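Checking Arm Reach in Simulation Before Building a Mount

Members of the Pendell shared workshop who intend to place a robotic arm beside household furniture are required to complete a reach check in simulation before any material is cut. The procedure takes one session and applies to all arms booked through the Prorkgate bench.

1. Measure the furniture at the site. Record the height of the seat, the armrest and the back.
2. Enter the measurements in the room file. Set the floor as zero height.
3. Place a block under the arm as a stand-in for the table. Begin with a side length of 900 mm and adjust in steps of 38 mm.
4. Fix the base to the top of the block and load the arm at its rest position.
5. Add small objects to the seat and the armrest. A book and a short rod are sufficient for a first check.

Once the room file loads without errors, lower the gripper slowly toward the seat cushion. Stop before contact and save the pose.
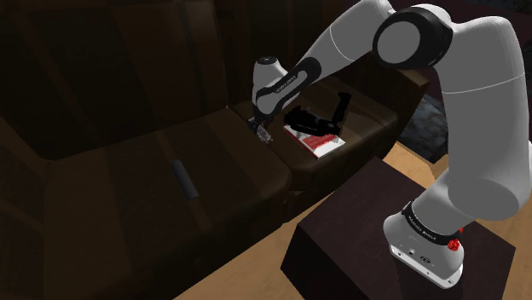 Simulated arm on its table, with the gripper held just above the sofa seat.

Inspect the saved pose from at least two sides. The forearm must clear the armrest and anything resting on it. If it does not, raise the block one step and repeat the descent. Members should allow 206 mm between the elbow and the sofa back when the arm is folded.

Run the full path at low speed for 1000 simulation steps. Any contact reported between the arm and the furniture must be corrected in the room file before the mount drawing is submitted. Drawings are reviewed on Wednesday.

Comments

Lâm Bùi: Should the block include the thickness of the mounting plate? My base sat too low on the first try.

Gorkitz: Yes, add the plate to the block height. Step 3 assumes no plate.

Related pages
Drawing a Base Plate for the Lemaire Table
Naming and Saving Room Files
Booking the Prorkgate Bench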